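4.2 Surface color and the judgment of cleanliness

In the second part of the study we asked how the color of a work surface changes the opinion people have of its cleanliness. The question is older than our project. Caputo had already observed in the Heltar survey that users of a shared room complain more often when the tables are light, even if the cleaning schedule is the same for all rooms. She did not separate the effect of color from the effect of lighting, and her rooms were very different in size.

We collected 754 valid questionnaires in 11 shared workrooms, located in Gallik, Heltar and Kudard. Each participant sat at the assigned place for the whole visit and then judged the surface on a scale from one to seven, where seven means "completely clean". The participants were not told when the surface had last been wiped. 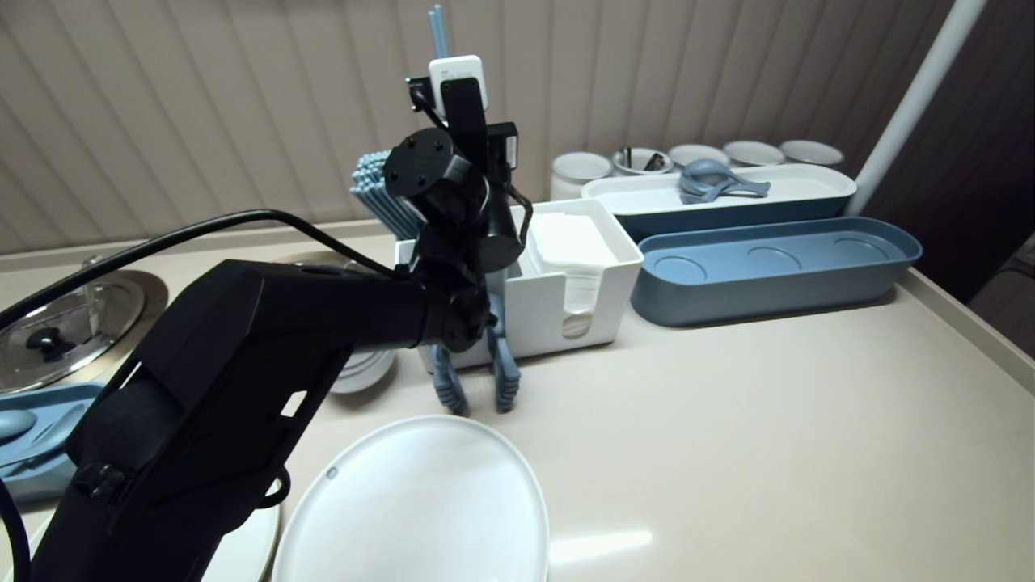
The light on the surface was set to 1000 lux in all rooms, measured at the center of the table. In two of the rooms in Kudard the ceiling lamps could not reach this level, and we added a standing lamp on the side opposite to the window. We checked the value again in the afternoon. Daylight was reduced with blinds, but it could not be excluded completely, and this remains a weakness of the procedure.

Dark surfaces received higher marks than pale ones directly after wiping. After a full day of use the order changed: dust is easily noticed on a dark table, while on a beige or cream table it almost disappears. Gray marks behave in the opposite way. A small smudge on a white material was mentioned in the free comments much more often than a whole layer of dust on the same table, and several participants used the word "old" for it and not the word "dirty".
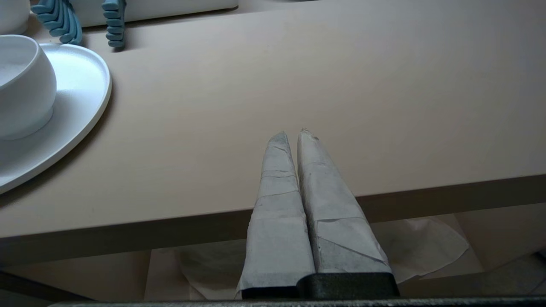
Figure 3. Creases and grayish smudges on white paper wrapping, with a pale beige tabletop behind.

This difference between "old" and "dirty" is important for the interpretation. Gil proposed that people read a fold or a crease as a sign of age, and that they then judge any mark close to it more severely. Our comments agree with this idea - but they do not prove it, as we did not vary the creases and the marks independently. A participant in Gallik wrote that the table was "clean but tired", and we found similar expressions in the answers from Heltar. 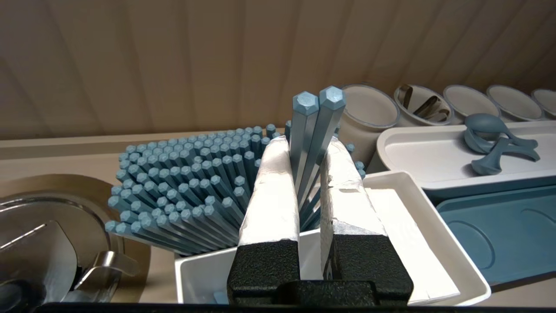

We also compared people who used the room every day with people who came for the first time. Regular users were more tolerant of permanent stains and less tolerant of crumbs. The Maeng questionnaire, from which we took the wording of items four and five, does not make this distinction, so a direct comparison with its results is not possible. For the same reason we report the two groups separately in Section 4.3, where the effect of the cleaning interval is discussed.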